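Notes for the Dekstead storage talk, August 13, 2022

Slide 1. Start without the thank-yous. Ask who has bought bins in the last year. Then ask who can say what is in the bottom of them. Wait. Let it get uncomfortable.

Slide 2. The promise. Every catalog says the same thing: put it in a bin and it is organized. I don't buy it. A bin hides a mess at the same price per foot as a shelf shows one. Read out the Kistent line about "calm storage" and move on, don't make a meal of it.

Slide 3. Our own numbers from the Zamudio stockroom. 2,000 small parts, 30 bins. In May we timed people fetching one named part from a full bin, and 10 minutes was the worst. Be fair here: it was a badly labeled bin and a new hire. Someone will bring that up, so say it first.

Slide 4. Depth. This is the part I care about. People shop for bins by how much they hold. Wrong question, I think. Ask how far down you have to reach, and what the walls do to your elbow when you get there. Straight sides look tidy in a row and they are a pain in the corners. Flat thin things slide to the edge and stay there.
(If short on time, skip the divider story.)

Slide 5. Dividers. The Drandum people swear by them. We tried them in 4 bins and took them out of all but one. They steal room and you still dig. Maybe we cut them too tall. I would want to see someone else's count before I spend money on it again.

Slide 6. What I would do with no budget. Fewer things per bin. Label on the short side. Leave the floor of the bin partly bare so you can see it. Nothing clever, and I can't prove the last one helps.

Slide 7. Leave this up during questions. Expect "what about lids?" Answer: no lids.

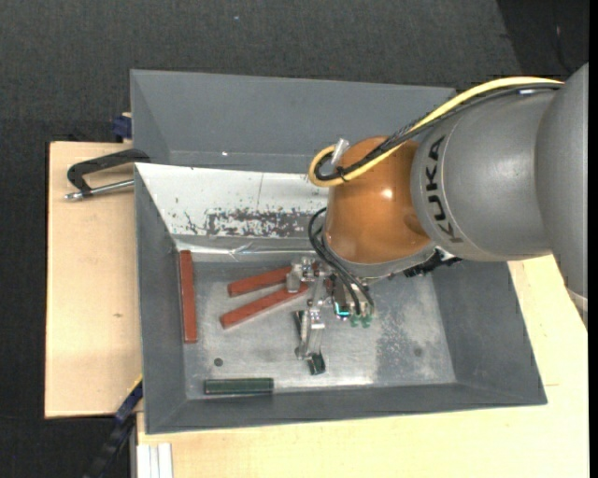
Slide 7: reaching down into a gray metal bin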